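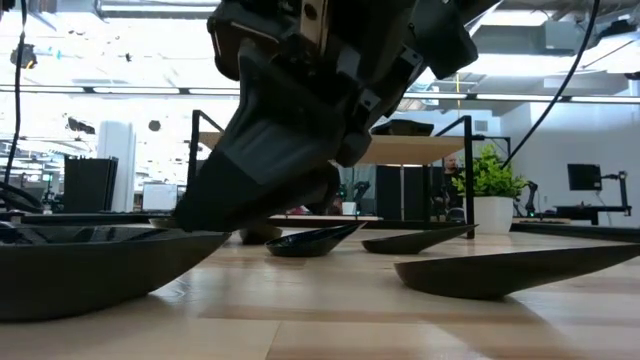
Figure 2. Gripper above the leftmost dish, fixed camera.

4.1 Grasp trials on dark dishes

The dishes have pointed ends, and the glossy ones are reflective. Depth readings inside the glossy dishes were therefore patchy, and the grasp point was taken from the outline in the colour image instead. The long axis was fitted to the outline and the gripper turned to close across it at mid-length.

Each of the 12 layouts was run twice, once with the depth method and once with the outline method. A trial was counted as a success if the dish was lifted and held for 10 seconds. The depth method succeeded in 2 layouts and the outline method in 10. Both failures of the outline method came from overlapping outlines, where two dishes were fitted as one.

Layouts were set by Oona Miettinen and scored by Vusumuzi Cele, who did not know which method was running. Matte dishes were not analysed separately.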